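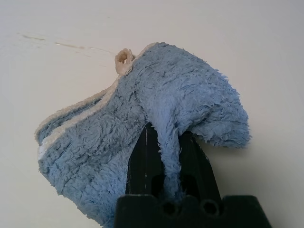 Figure 4. Light blue terry towel with a beige hanging loop.

Articles > Textile Care > Shared Laundries > Section 4

4. Towel loss in guesthouse laundries

In this section we consider the towels which leave the use of a guesthouse before they are worn out. The records come from 12 guesthouses in Jallarano and Hivdale, and they cover 400 towels bought in the same season. All of them were terry towels with a sewn hanging loop, the type shown in Figure 4.

At the end of the period, 52 towels had been taken out of use. The laundry books give a reason for most of these. The most common entry is a torn loop, with 27 towels. The other entries are stains, pulled threads and "old", a word which the staff used quite freely and which we could not divide further.

It was a surprise to us that a torn loop should be enough to remove a towel. The cloth itself was in many cases still good, and to sew the loop again takes only a few minutes. We therefore asked the staff how the decision is made, and at which step of the work.

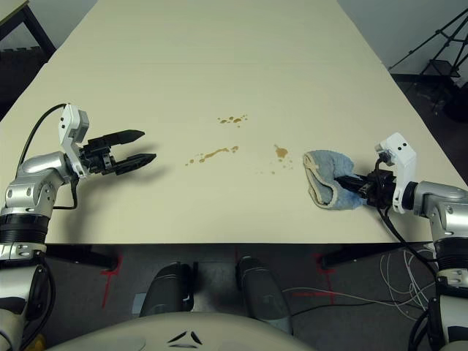
Xóchitl Galindo answered that the loop is not the real reason. In her opinion, a towel without a loop is hung over the door or left on the floor, the guests complain of it, and after two or three complaints it is put in the rag box. She added that in February, when the rooms are cold and towels dry slowly, the rag box fills much faster.

Her answer agrees with the books only in part. In Hivdale the February entries are indeed higher, but in Jallarano we find no such difference between the months. It is possible that the heated rails in the Jallarano houses, where the loop is hardly needed, explain this. The question of repair costs is treated in Section 5.

Related articles
Drying time of looped and flat-woven towels
Rag boxes and reuse in the Malik district
Notes on the Jiseck laundry books
Sewing repairs in small hotels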